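Reading time: 6 min

4. Thin and Crumpled Items in Household Tidying

4.1 Scope of the category

The preceding section dealt with rigid items such as cups, boxes and cutlery, which keep their shape when they are put down and can usually be named at a glance. The present section turns to items that are thin, flexible and often crumpled. In the coding scheme these carry the label TC. The category includes wrappers, tissues, scraps of cloth, single gloves, paper receipts, thin bags and the torn-off parts of packaging. It does not include folded laundry, which is coded separately under textiles, or stacked paper, which is coded under documents.

The boundary between TC and the neighboring categories was the subject of long discussion during the pilot in Plinach. Khokhar proposed that an item be coded TC whenever its outline could not be predicted from what it was. A napkin folded into a square is therefore a textile or a paper item, while the same napkin after use is TC. This rule was adopted for the main study. It has the effect that one item can change category in the course of a single tidying session, and the session sheets were revised to allow for this.

4.2 Participants and procedure

The main study was carried out in 20 households in Plinach and Hallach. In each household one adult was asked to clear the surface on which most everyday items had collected. In the majority of homes this was the kitchen table or the counter beside the sink. Each session lasted 20 minutes. Participants were told to tidy as they normally would and were not given a target. Bins, drawers and baskets remained where the household kept them.

Over 1000 items were handled in the course of the sessions. Each was entered on the session sheet with its category, its starting place, its final place and any intermediate stop. Coding was done by Horrocks and Su, working separately, and disagreements were settled in a meeting held each Wednesday. Where no agreement could be reached the item was retained with both codes and left out of the comparisons reported in Section 5.

Session sheets were kept in storage trays supplied by Stostar. Loose items that participants wished to discard were placed in a paper sack and removed by the household at the end of the session. No items were taken from the homes.

4.3 Handling of TC items

TC items were treated differently from rigid items in several respects. Participants tended to begin with large rigid objects and to leave TC items until a clear area had opened up around them. Several described these items as "bits" and did not mention them when asked, before starting, to say what was on the table. A participant in Hallach named every dish and every piece of mail on her counter, and then cleared a whole handful of wrappers that she had not listed. When this was raised in the interview, she replied that wrappers were "not really things."

The second difference concerned the way the items were picked up. Rigid items were usually grasped at a part meant for holding, such as a handle or a rim. TC items have no such part. Participants pinched them at whatever point stood highest from the surface, or gathered several into the palm and closed the hand. Flat receipts were often slid to the edge of the table first. In each case the item changed shape as it was taken up, and in some cases it became harder to identify in the hand than it had been on the table.

This last point has a direct bearing on the coding. When a thin item is gripped along most of its length, little of it remains on view, and a coder has only the exposed edge to go by. Color and texture may still be legible. Size, material and purpose often are not. The coding manual calls this condition "edge only." Coders who meet an item of this kind are instructed to enter the category and the color and to leave the name field blank. A guess based on the likely contents of the room is not accepted. In the pilot, guesses of that sort accounted for much of the disagreement between coders, and Kourkoulas noted that a dark scrap was variously entered as a sock, a bin liner and a piece of ribbon.

A narrower question is whether an edge-only item should be coded as one item or as several. Crumpled material folds back on itself, and two layers of one piece can resemble two pieces. The manual directs the coder to enter a single item unless a separate outline is plainly visible. A difference in tone at one point along the edge is not sufficient, as a small light patch may belong to the item itself, to something caught with it, or to the way the light falls.

Figure 4. Edge-only condition. A thin, dark, crumpled item is pinched so that it shows as a ragged seam, with a small lighter fleck near the top. The surface behind is pale. Category: TC. Color: dark. Name: blank.
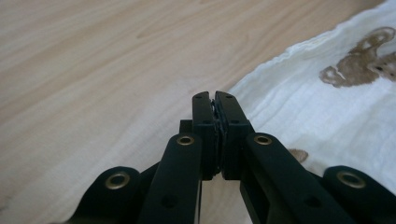
4.4 Final placement

The places in which TC items came to rest were less varied than those of rigid items, but the routes by which they reached them were longer. Many were moved to an intermediate pile before being discarded. The pile was generally formed at the corner of the surface nearest the bin, and was cleared in one movement toward the end of the session. Participants who kept a small open container on the table used it in place of a pile, and in these households TC items were dealt with earlier.

Not all TC items were discarded. Receipts were returned to wallets or pinned to a board, thin bags were pushed into a drawer with others of their kind, and single gloves were set aside in the hope of finding the second. Buchanan has suggested that these items be given a subcategory of their own, on the grounds that the decision to keep them takes place before the pile is formed. The present data do not settle the matter. The subcategory has been added to the sheet for the follow-up sessions planned in Vasilakis, where the homes are smaller and the kitchen table also serves as a desk.

4.5 Limits of the coding

The edge-only rule leaves a number of entries without a name, and these cannot be used in any comparison that depends on the kind of item. They remain usable for comparisons of category, route and final place. Readers who wish to apply the scheme to other rooms should expect more blank names in bedrooms and hallways, where dark clothing and dark bags are often kept together.

Correspondence: Humaira Khokhar, Household Practices Group, Plinach | © The authors. All rights reserved. | Back to top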